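My first try at teaching a robot lasted 30 seconds and ended with me saying sorry to it. I'd driven out to Mimholm, where a small outfit called Etero pays people to show robot arms how to do kitchen stuff, and Bendik Skjelbred had put me straight to work (no tour, no coffee!). You hold a pair of small lead arms, you move, and the big ones copy you - elbows, wrists, pinch and all.

It sounds easy. Then you try to lift a little steel pail by its wire handle and find out how much of your life you've been doing by feel, because nothing comes back through those handles. No weight, no bump, no slip. 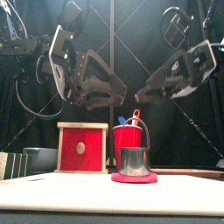
Bendik told me to slow down and quit fixing things. If I missed a grab I kept making these tiny nervous pecks, and the robot learns the pecks too. "Back off, breathe, go in again," he said, and he said it a lot. The crew calls the two-arm setup Lei and the software that records it Rillen, and Rillen keeps everything, dithering included. A good day for a trained operator is 150 clean runs. I got 76 tries in before my shoulders gave out, and I'd rather not say how many he kept.

The hard part for me was using both hands at once. I open a drawer at home with my left hand while my right is already reaching in, and I've never thought about it once. With the arms I'd move the left, park it, then wake up the right like I was calling in a coworker from the next room.
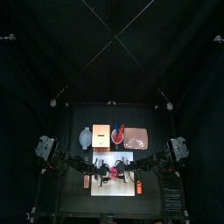 After lunch it started to click, a little. I stopped watching the arms and watched the tips of the grippers, the way you look at the road and leave the steering wheel alone. Bendik noticed before I did and bumped me up to a harder job, so of course I fell apart again. He's asked me back in October, and I've already said yes.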